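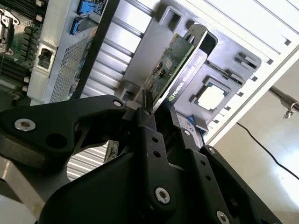 I have been coming out to the barns at Rollness in the dark for a lot of years now, and I still don't sleep the night before a draw. Silly, right? I don't own a hair on any of these horses. But there I was at a quarter to six with a paper cup of terrible coffee, waiting for the racing office to open up and tell us who landed where in Friday's Bakos Handicap.

Well, we got a full gate. All 14 stalls are taken, the purse is $400,000, and the mare everybody wants to talk about, Sundesetti, came up with post 2.

"I'd have liked five or six," said her trainer, Yvette Kennedy, who was holding a hose in one hand and her phone in the other when I caught up to her. "But she breaks sharp, and it's a long run to the first turn. I'm not going to cry about it."

She did not look like she was going to cry about it. Sundesetti has her head out over the webbing most mornings, looking for peppermints, and she got one from me (with permission, before anybody writes in). She's a big plain bay with one white sock and she has won her last four, the most recent of them here over the same mile and an eighth in April. That day she sat third down the backside, got a little stuck behind horses at the three-eighths pole, and then Callum Inskip tipped her out and the thing was over in about a dozen jumps. I had bet somebody else. I usually have.

Inskip rides her back, and from that inside spot he's got a decision to make early. He can send her and hope to clear the field, or he can take hold and wind up with a wall of horses in front of him. I asked which one it would be and he laughed at me and went off to get on another horse. Fair enough!

The one I keep coming back to is Fleker. He's a leggy gray gelding, five years old, and he drew post 12, a tough spot going two turns at this track. His trainer, Ottilie Widmer, ships in with just a handful at a time and doesn't tend to waste the gas. Fleker was beaten a neck by Sundesetti in April after going wide on both turns, and if you're the kind of person who watches replays at the kitchen table (hello), you've seen how much extra ground he covered. He was still coming at the wire. Another few yards and we're having a different conversation about who the favorite is.

Widmer gave him an easy half mile on Sunday and called it a maintenance work. "He's fit. I just wanted him to stretch and be happy," she told me. She also said she'd told her rider to forget about saving ground from out there and get him into a rhythm, wherever that turns out to be. So look for him to drop back and make one run. There should be plenty of speed for him to chase, with three of the others having led at every call in their last starts, and I don't see any of the three riders being polite about it.

The longest shot on the board is going to be the horse in post 9, who is trained by Beryl Heywood and hasn't won since last summer. I mention him mainly because Beryl has started 232 horses at Rollness over the years and has never had a runner in the Bakos until now. Her owners wanted to try an easier race next week. She talked them out of it. She told me she'd already bought the hat, and that she'd be thrilled with any part of the check. I'll have a couple of dollars on him, and I don't want to hear about it.

The track should be in good shape. They had rain overnight and the surface was sealed when I got there, but the harrows were out by the second break and riders coming off it said it was nice and even all the way across. The rail hasn't been a bad place to be this meet, for what that's worth to Sundesetti's backers. I've heard people say it's been golden. I don't buy that -- good horses have been drawing inside, is all.

Sandra Bramwell, who makes the morning line here, put Sundesetti at 9-5 and Fleker at 4-1, with nobody else lower than 8-1. I'd be surprised if you got 9-5 by post time. I'd be a little surprised if you got 4-1 on the gray, too, once people have had a look at that April replay.

The Bakos goes as the ninth race. Gates open at eleven, and if you're driving in, use the north lot, as the south entrance is still torn up and the detour dumps you out behind the feed store. I found that out the hard way on my way to breakfast. Scratches are due the morning of the race, and I'll post any changes as soon as the office gives them to me.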